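Search this site Enter keywords Go

Shared workshop in Gadstead builds hand-held gripper for laundry work

Members of the Kamard workshop in Gadstead have completed a hand-held gripper for recording how people pick up and move cloth. The tool is the second version of a design begun in March and is meant to produce training material for a robot arm the group plans to mount on a bench later.

The project is led by Virgilio Abella, a retired elevator mechanic who joined the workshop to use its lathe and stayed for the electronics. He works on the gripper with three other members, mostly in the evening after the wood shop closes.

The tool is carried in one hand and closed with a trigger. Two curved arms turn the trigger motion into a straight squeeze at the fingers. A camera behind the arms records the fingers and whatever they are holding. The recordings are copied to a desktop computer, where each attempt is trimmed and sorted by the type of item handled.

Version one used a single pivot and a heavy return spring. According to Abella, it held thick fabric well but was tiring to use and tended to skew when only one edge of the cloth was between the fingers. "The tips met at the front and stayed open at the back," he said. "You would grab a towel, lift it, and lose it halfway up. The linkage had to move the tips in parallel or there was no point in going on."

The new version has longer arms and a narrower finger block. The group printed 12 sets of arms before settling on the current shape. Most of the rejected sets were too flexible near the lower pivots – the arms bent before the fingers reached full force. Thickening the outer curve solved the problem at the cost of a longer print. A full set of parts now takes most of a night on the workshop's larger printer, which is shared with other members and has to be booked ahead.

The pivot hardware was changed at the same time. The first version had hex-head bolts that loosened during long sessions. Its replacement has round caps with star-shaped sockets, tightened with a single driver that is kept in the tool's carrying case. Washers were added between the moving parts after the first week, when dust from the printed faces began to collect in the joints.

Fabric was chosen as the first subject on the advice of Whitelaw, a small repair firm in Gadstead that services commercial dryers and folding tables. The firm supplied a box of worn bearings and a used load cell for the project. It has no plans to sell the tool.

Abella said rigid objects would have been easier but less useful. A block of wood has the same shape every time it is set down. A shirt dropped on a bed does not, and the person picking it up has to decide where a corner or hem can be reached. The group wants that decision in the recordings, along with the approach and the grip.

The log for version two lists 931 attempts so far. Each is marked as held, slipped or missed. Attempts are kept short, and the operator releases the cloth before starting the next one. Slipped and missed attempts are stored in a separate folder and are not deleted, as the group expects to need them when the arm software is tested.

Thin items have been the most difficult. Bed sheets and dress shirts tend to slide out when pinched on a flat area, while hems and gathered corners hold better. Bulky bedding causes a different problem. It gives way under the fingers, so the operator has to push down before closing and often picks up the cover along with the item on top. The session notes advise aiming for a raised corner and closing slowly. 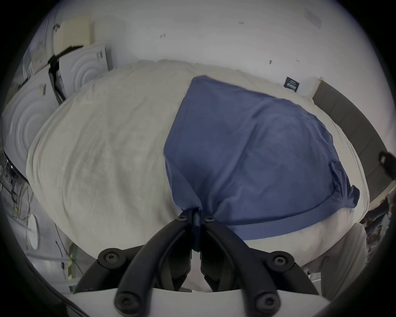 Next steps

The group will replace the bare finger tips with a softer material. Two types of rubber sheet are on order, along with a cast silicone pad made by one of the members. Each will be tried on the same set of towels and shirts, with 90 attempts per material, and the results will be posted on the board beside the printer.

Work on the bench arm depends on a motor driver from Gerotcombe, the supplier used for the workshop's earlier conveyor project. The part has been back-ordered twice. Until it arrives, the arm can be moved by hand to check its reach but cannot be run under power.

Drawings for the arms and finger block are available to members on the workshop computer, in the folder marked with Abella's name. The files cover version two only. A revised parts list is being prepared – the present one still shows the old hex-head bolts and leaves out the washers.

Members who want to record a session need to complete a short introduction to the tool first. Sessions begin at 7 p.m. and are limited to 4 people.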